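Fil : comment j'ai passé la journée à convaincre un logiciel qu'un sachet vide est un objet comme un autre. Installez-vous, c'est long, et le héros est un fichier de configuration. 1/17

Pour les nouveaux : je m'occupe de la partie perception et planification chez Irkmont. En clair, je reçois les vues prises au niveau des pinces et je dois en tirer une réponse à la question « on attrape quoi, et par où ? ». Le reste de l'équipe appelle ça « la magie » quand ça marche et « ton module » quand ça plante. 2/17

Le module en question s'appelle Raltstead. Il découpe l'image en régions, propose des prises, les note, jette les mauvaises. Sur des cubes en bois, il est excellent. J'attends toujours le client qui range des cubes en bois. 3/17

Le premier souci, c'est le plastique transparent. Le capteur de profondeur voit à travers, ou voit le reflet, ou voit un point situé quelque part dans le mur du voisin. Raltstead fait alors la moyenne des trois et propose de fermer la pince dans le vide, avec une confiance de 68 %. J'aimerais avoir la même assurance en réunion. 4/17

Deuxième souci : la notion d'objet. Un sachet froissé posé contre un emballage, ça fait un objet ou deux ? Mon algorithme répond un. Puis, à l'image suivante, trois. Puis il revient à un, l'air de rien. 5/17

Et comme le planificateur recalcule à chaque changement d'avis, le bras hésite. Il part à gauche, revient, repart. On dirait moi devant le rayon yaourts. 6/17

Voilà le genre de table sur laquelle on travaille :

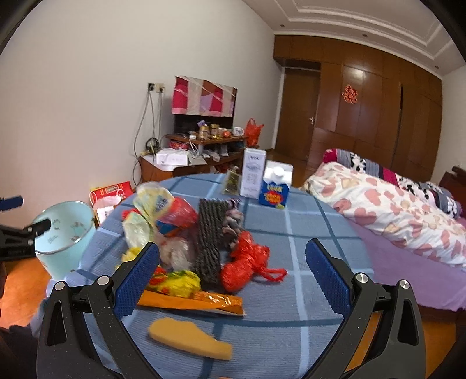

Pince ouverte, rien entre les mors, et un choix beaucoup trop large. 7/17

Ma bête noire personnelle : la nappe à carreaux. Une rayure claire sur fond bleu, pour un détecteur de contours, c'est un bord. Un bord, c'est un objet. Donc Raltstead m'a fièrement segmenté la nappe en une collection de bandelettes saisissables. 8/17

J'ai résolu ça en ajustant d'abord un plan sur la table, puis en interdisant toute prise dont le volume ne dépasse pas de ce plan. Très élégant. Sauf que ça élimine aussi tout ce qui est plat, comme le morceau jaune orangé, genre mousse, au premier plan. Adieu, petit morceau. 9/17

Compromis actuel : un seuil de hauteur bas, plus un test de couleur par rapport à la nappe. Oui, un test de couleur. En 2024. J'entends d'ici les soupirs des gens qui entraînent des gros réseaux – envoyez-moi vos cartes graphiques et on en reparle. 10/17

Pour la stabilité, j'ai ajouté de la mémoire. Une région doit survivre 15 images avant d'avoir le droit d'exister aux yeux du planificateur. C'est administratif comme approche, mais les objets fantômes abandonnent souvent avant la fin du dossier. 11/17

Reste l'ordre. Le sac rouge noué a une anse qui traîne sur la nappe : pour moi, c'est la prise de rêve. Pour le score de Raltstead, c'est une bande trop fine, donc du bruit, donc poubelle. J'ai écrit une exception pour les anses. Elle fait 3 lignes et j'en suis plus content que de ma thèse. 12/17

Il y a aussi l'autre pince, dont on voit un bout à gauche. Dans les premières versions, elle finissait dans la liste des objets à ranger. Techniquement défendable. On masque maintenant tout ce qui correspond au modèle 3D du robot, projeté dans l'image. Si la calibration dérive un peu, un liseré de doigt réapparaît et redevient un candidat sérieux. 13/17

Côté outillage, j'ai fini par écrire un petit visualiseur, Firkirow, qui rejoue chaque décision avec les prises rejetées et le motif du rejet. J'aurais dû commencer par là. J'ai préféré lire des journaux texte pendant des semaines, parce que j'ai ma fierté. 14/17

Motif de rejet le plus fréquent à ce jour : « collision avec la table ». Deuxième : « inconnu ». C'est moi qui ai codé « inconnu », donc je ne peux m'en prendre qu'au stagiaire que j'étais. 15/17

À ceux qui vont demander pourquoi ne pas tout apprendre de bout en bout : on compare les deux. La politique apprise a des gestes plus souples et ne sait pas expliquer ses bêtises. Mon planificateur a des gestes de notaire et explique les siennes en détail. Je vous laisse choisir avec qui partir en vacances. 16/17

Prochaine étape : les deux pinces en même temps, l'une qui écarte, l'autre qui attrape. Le code de coordination est dans une branche nommée « essai-final-2 ». Je vise octobre pour la fusionner, et je prends volontiers vos astuces sur la profondeur derrière du plastique transparent, réponses ouvertes. 17/17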